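Section 4. Fitting and Removing a Hard Drive in the Drutwood Tower

Read this section all the way through before starting. It covers 3.5-inch drives held in the blue caddies. Smaller drives need the adapter described in Section 6.

4.1 Before you begin

Shut the computer down from the operating system. Set the switch on the power supply to off and unplug the power cord. Hold the front power button in for a few seconds, then release it.

CAUTION: Back up anything you want to keep. Removing a drive does not erase it, but a dropped drive may not be readable afterward.

CAUTION: The edges of the drive cage and the expansion slot covers are thin sheet metal. Keep your fingers off the cut edges.

You will need a Phillips screwdriver, a wrist strap, and a clear table big enough to lay the tower on its side. A folded towel under the case protects the paint.

4.2 Preparing the drive and caddy

1. Take the new drive out of its antistatic bag and hold it by the sides.

2. Check the label for the capacity. The tower is supplied with a 500 GB drive, and the caddy takes any drive of the same outside size.

3. Flex the caddy open slightly and lower the drive into it. Seat one side first, then the other. The pins in the caddy walls should line up with the holes in the sides of the drive.

4. Turn the caddy so the connectors can be seen. Both the data and the power connector must be fully exposed. If plastic covers any part of either one, the drive is in backward.

5. Set the loaded caddy down flat on a level rest until you are ready for it, with the connector face clear of anything that could knock it. The blue tabs at the two ends should stick out freely.

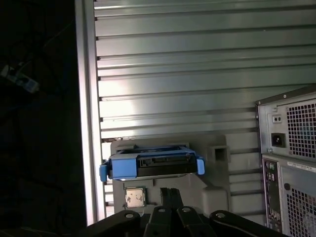
Drutwood Tower Setup Guide, Issue 6

Note: Do not force the tabs outward to test them. They are meant to be squeezed inward, and they crack if bent the other way.

4.3 Opening the case

1. Remove the two thumbscrews at the back of the side panel. Put them in a cup or a lid.

2. Slide the panel toward the rear and lift it off.

3. Lay the case on its side with the open side up.

4. Clip the wrist strap to bare metal on the case.

4.4 Disconnecting the old drive

Skip to 4.5 if the bay is empty.

1. Find the drive cage. Power and data cables run to the drives from the middle of the case, and they may be lying across each other.

2. Follow the power cable by hand from the drive back toward the power supply. The colored wires end in a black plug. Move neighboring cables aside gently and leave them connected.

3. Grip the plug by its body and pull it straight out. Never pull on the wires.

4. Disconnect the data cable the same way. If it has a metal clip, press the clip down first.

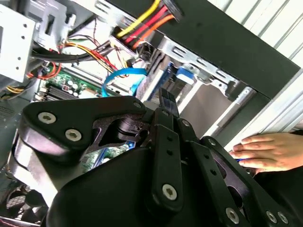 Liette Penner asks whether the data cable can be left attached while the caddy comes out. It can't. The cable is short, and the strain goes to the socket on the main board. Disconnect both ends of the job at the drive before you touch the tabs.

5. Squeeze the blue tabs together and slide the caddy out of the cage. If it sticks after moving a little way, stop and look for a cable caught behind it.

4.5 Installing the new drive

1. Line the caddy up with the rails in the cage. The connectors face the side where the cables are.

2. Push it in evenly until both tabs click.

3. Tug the caddy lightly. It should not move.

4. Plug in the data cable. The connector is L-shaped and goes in one way only.

5. Plug in the power cable.

6. Tuck slack cable away from fans and off the processor area. Do not rest cables or tools on the processor socket. If the processor has been taken out, treat the exposed contacts as fragile and fit the socket cover if you have it.

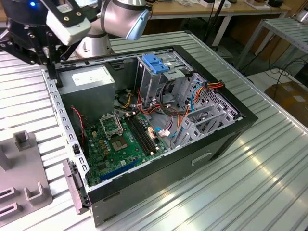
Fig. 4-3. Tower on its side, panel removed.

4.6 Closing up and checking

1. Look over the inside of the case for stray screws.

2. If you took out any memory modules or the processor to make room, refit them now (Sections 2 and 3). The computer will not start without them.

3. Slide the side panel back on and tighten the thumbscrews by hand.

4. Stand the tower upright, reconnect the power cord, and switch on the power supply.

5. Start the computer and open the setup screen. The new drive should be listed under Storage. Allow up to 10 seconds for the list to fill in.

If the drive is not listed, shut down, unplug, and reseat the data cable at both ends. If it is still missing, try a different data socket on the main board.

Spare caddies are sold in packs of four. Ask for the Plemham caddy, blue.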